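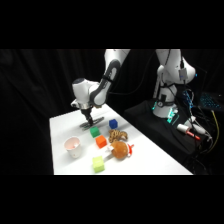 I want to talk about tidying up, and why I think we've made kids' rooms into something they can't live in. My sister-in-law's youngest got a "calm room" for a birthday in December. White walls, white shelves, four baskets, toys out on rotation. Eight things on the shelf at a time, the rest in the garage in tubs. It looked great. It looked like a shop. And the kid stood in the doorway and asked where everything was. A few coloured cubes, a white cup and a couple of plush toys on a white table is a nice thing to look at, I get it, your eye has somewhere to go. But that's an adult's eye. A six-year-old doesn't want somewhere for the eye to go. A six-year-old wants the box with the broken stuff in it.

I'll put my cards down. I grew up in a house with a toy heap. Not a toy box, a heap. It lived behind the couch and it had its own weather. Things went in and came back out two years later as something else. A bit of train track was a bridge, then a sword, then for one whole winter it was a phone. My mum threw out maybe a garbage bag a year and we noticed every single item.

So when people tell me that fewer toys means better play, I want to ask better for who. Some of it I'll agree with. If a kid has 200 things on the floor and can't find the one they want, they give up and ask for the tablet. I've seen it, I've been the one handing over the tablet. Fine. But the answer we've landed on is the parent picks. The parent decides this is a puzzle week. The farm animals come back next month. And the kid's own idea, which was farm animals IN the puzzle, never gets to happen becuase the farm animals are in a tub marked with a label maker.

That's the bit I can't get past. The mixing. Nearly everything good I remember playing was two sets that had no business together. Marbles and the dolls. Playing cards and mud, which we got in a lot of trouble for. Rotation keeps sets as sets. All the pieces together, all the right way up. It's how you'd want them if you were planning to sell them later, and half the parents I know are planning to sell them later.

And the money. Let's do the money. Zisetti, the shelving people, have a low unit in the "natural play" range and it's $79 for the small one, before baskets. Baskets extra. Liners for the baskets extra. Trilura does a subscription where they mail you a box of toys and you mail it back when your kid is "ready to move on", and I've watched a kid who was not ready to move on. There was a wooden snail involved. It was a bad afternoon. You're paying so that your child owns nothing for longer than six weeks, and the pitch is that this teaches them not to be materialistic. They're four! They love the snail!

I went to look at the parent group for our end of Gezer, the one with 3,000 members, to see if I was being unfair. Probably I am. One mother said rotation saved her. Two bedrooms, three kids, no garage, she was stepping on things at 5 am with a baby on her shoulder and she'd had enough. I don't have an argument against that. If the floor is the problem then clear the floor. Another one said her son has a hard time with clutter, too much out and he gets upset, and eight things is about what he can take. Good. That's a parent looking at her own kid and doing what works.

But scroll a bit further and it's shelfies. That's what they call them, shelfies. Photo after photo, the light coming in from the side, everything in beige. And underneath, what age is this for, where's the basket from, how do you get them to put it back like that. Well you don't. You wait til they're asleep and you put it back like that yourself. I know, I did it for most of a year. Nine at night lining up a stacking ring by size while my own dinner went cold.

What stopped me was my daughter, who at some point quit taking things off the shelf. She'd got the idea the shelf was mine. She was making a whole town under the bed out of bread tags and a shoe lace and the cap off the dish soap. Very good town. Had a bakery. She'd hidden it, is what got me. She thought I would tidy it and she was right, I would have.

We got rid of the shelf, sold it to someone in Isodby who drove a long way for it. There's a heap now. It's behind the armchair, as we don't have the right kind of couch. The rule is it can't come past the edge of the rug and anything with food on it goes. Thats the whole system. Yes I lose things in it. Last month I lost my good scissors in it, and the library book, which cost me a replacement fee and I'm still sore about that.

The grandparents hate it, which surprised me given whose heap I learned from. My mum looked at it and said do you want me to buy you some baskets. I nearly went through the roof. Then I remembered she spent ten years behind that couch with a broom, and maybe she had earned an opinion on it. We had tea. She took home a bag of odd puzzle pieces, and then the phone rang about the missing ones before she'd even got her own kettle on, because my daughter had noticed. Every single item. The corner with the duck's foot is the one she wants back.

Search this site
Type and press enter
Go

More in Opinion
The school lunch has become a craft project
Why I let my kids be bored on the bus
Birthday parties: can we please go back to two hours
The Isodby pool should open earlier
In defence of the junk drawer
I read 4,000 comments about bedtime and learned nothing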